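Workshop tips: the floor mat for robot practice

From the tips page of the Plirel student robot club, Fultmont. Updated 13 June 2018.

Our club practices picking up shoes with a gripper arm. We work on a green mat with a printed grid, spread on the floor. Most of the tips on this page are about the mat, and you can use them also at home, if you have a vinyl mat in the kitchen or under a work table.
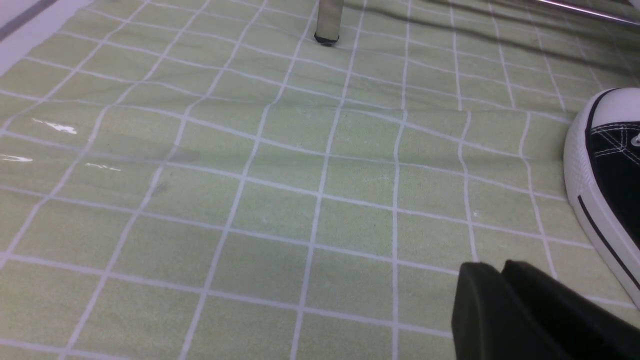
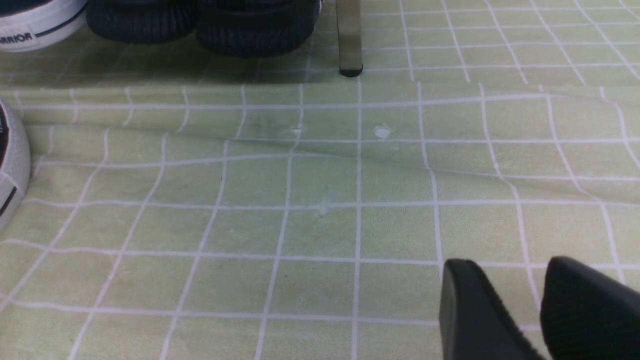
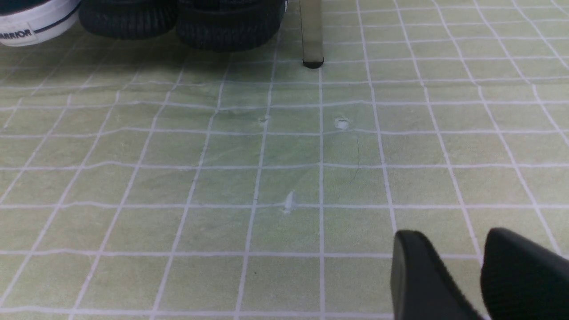
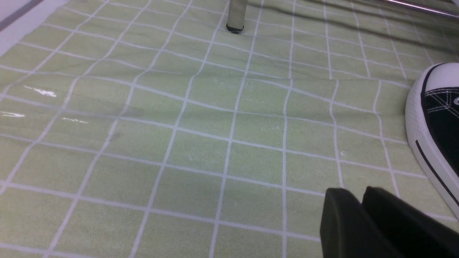 The practice mat with its white grid, seen from the wrist camera. In all four, the gripper fingers are at the lower right.

Getting the wrinkles out

A mat which was stored folded will keep the fold for a long time. In our first year we put books on it overnight and it helped only a little. Now we do it this way. Unroll the mat with the printed side down and leave it so for 2 days in a warm room. Then turn it over and roll it loosely in the opposite direction for one hour. After this you can push the rest of the wrinkle with your flat hands, starting from the middle and going to the nearest edge. Do not pull on the corners, the material becomes longer there and it does not come back.

Please do not use an iron. One team from Aranda tried it with a towel between, and the white lines stayed on the towel.

If a fold is still there on the day of practice, leave it and write in the log where it is. The lines bend when they go over a fold, so do not measure a distance by counting squares across it. Use the tape measure.

Glare

A shiny mat gives white spots in the camera picture. Before you change any camera setting, walk around the mat and look from the height of the gripper. Many times it is enough to close one curtain or to turn the mat a quarter. We have also tried a matte spray on a small piece, but it felt sticky after a week and we do not recommend it.

Cleaning

Sweep first, always with a soft brush. Mix 500 ml of lukewarm water with a small drop of dish soap, wet a cloth and press it out well. Wipe along the lines, then wipe again with clean water. Let the mat dry flat before somebody rolls it. For a pale scuff, try a white eraser with light pressure. Some scuffs are in the surface itself and will stay.

Hair and crumbs are easy to take off with a piece of tape around two fingers.

Shoes and furniture

Shoes that are used for practice must have clean soles. An old toothbrush is good for the rubber sides and for the grooves. Tuck the laces inside for the first tries, and let them hang out only when the simple pick works well.

Every metal leg that stands on the mat needs a rubber cap. Check inside the cap for small stones, and change it when the metal comes through. Lift the furniture when you move it, also for a very short distance.

Storing

Roll the mat around a cardboard tube, printed side out, and close it with two cloth strips. Rubber bands leave marks. Our tube came from the Kerine fabric shop, where they give them away if you ask before closing time. Keep it lying down on shelf 7, behind the boxes with cables.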